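Lists > Grakness Writers and Bloggers > April > Meeting people you only know from their posts

19 April 2023
Posted by Hayley Hollis

Yến Hầu wrote:
> I've been reading the same four or five blogs for years now and I
> feel I know the people behind them. One of them will be in Kellholm
> next month and has offered to have lunch. I want to go, but I keep
> putting off the reply. Has anyone on the list done this? Was it odd?
> And did it change how you read them afterwards?

Hello Yến,

I've done it a few times, so I'll tell you how it went. Say yes to the lunch, is the short version.

The first was Lâm Lý, who used to write the long posts about moving back in with her mother. I had commented on nearly all of them. We met at the Phan, the café by Kellholm station, and for the first ten minutes neither of us could think of a thing to say. I knew what her mother had said about the curtains and I knew she'd failed her driving test, but I didn't know whether she took sugar. She told me later she had the same trouble from her side. Then the food came late, we both complained about it, and after that we were fine.
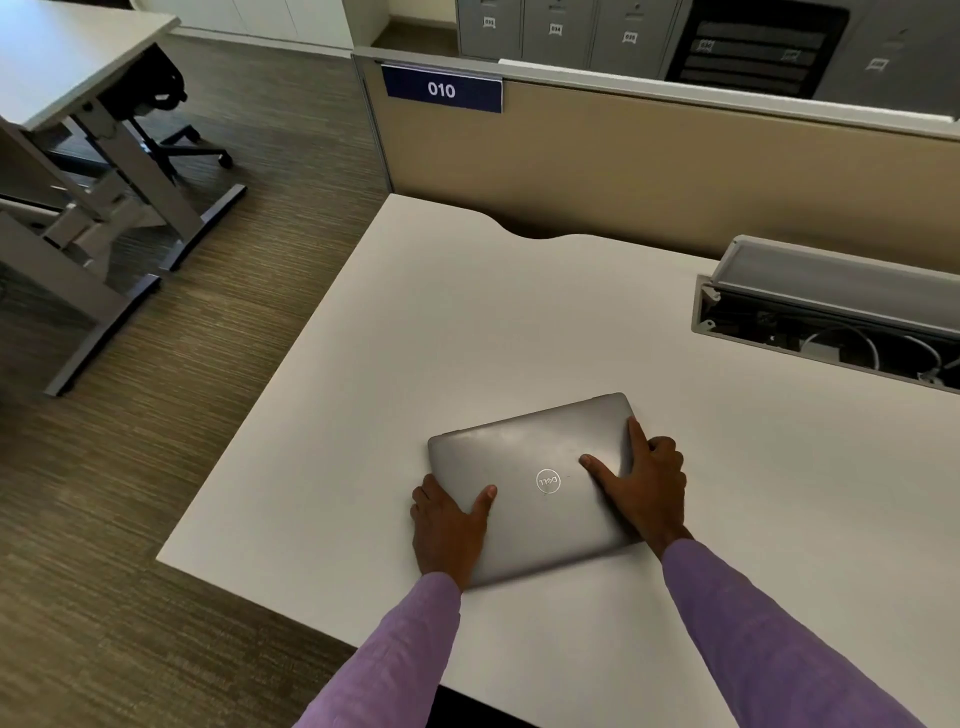
We stayed until they started putting the chairs up. I missed my train and had to wait for the slow one that stops at Vellar.

She talks much faster than she writes. I'd always read her posts in a slow, rather sad voice, and she is nothing like that. So to answer your last question, yes, it did change how I read her. I went back to some of the old posts and found they were meant to be funny. I had left some very solemn comments under them, which she was kind enough not to bring up.

The second time was less of a success. I won't say who, as he may still be on the list. He was perfectly polite, but he had come expecting to talk about visitor figures. He'd had more than 2,000 readers on one post and wanted to know what I got on a good day. I don't look very often – I think I once had 1,000 in a month when someone shared my piece about the school reunion. We had run out of talk by the time the coffee was finished. I still read his blog and still like it, and we leave each other comments as before. No harm done.

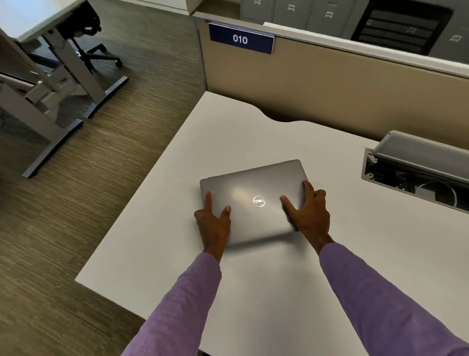

The third was Chin-lung Cheung, and that was a whole group of us, nine in all, at Lợi Võ's flat in Vellar. If you're nervous I think a group is easier. You can sit quietly for a bit and somebody else will keep things going. The drawback is that you come away without having had a proper talk with anyone. I swapped numbers with two people that day and only ever rang one.

A few practical points, for what they're worth. Pick somewhere you already know. Agree on a finishing time beforehand, even if you then ignore it. Ask whether they mind being written about, and ask before you get home and start typing. Lâm didn't mind. Chin-lung did, a little, and I'd already posted by then and had to take a paragraph out.

And don't reread all their posts the night before. I did that with Lâm and kept finishing her stories for her.

I wouldn't worry that it will spoil the reading. With Lâm it turned into an ordinary friendship – we speak most Sundays, and she hasn't posted anything since last summer, so the blog is rather beside the point now. I do miss it, though. She was good at it.

Is it someone from this list you're meeting? You needn't say. If you'd like company on the train I'm usually over in Kellholm on Thursdays.

Hayley

Contact the list owner | © Grakness Writers and Bloggers | Back to top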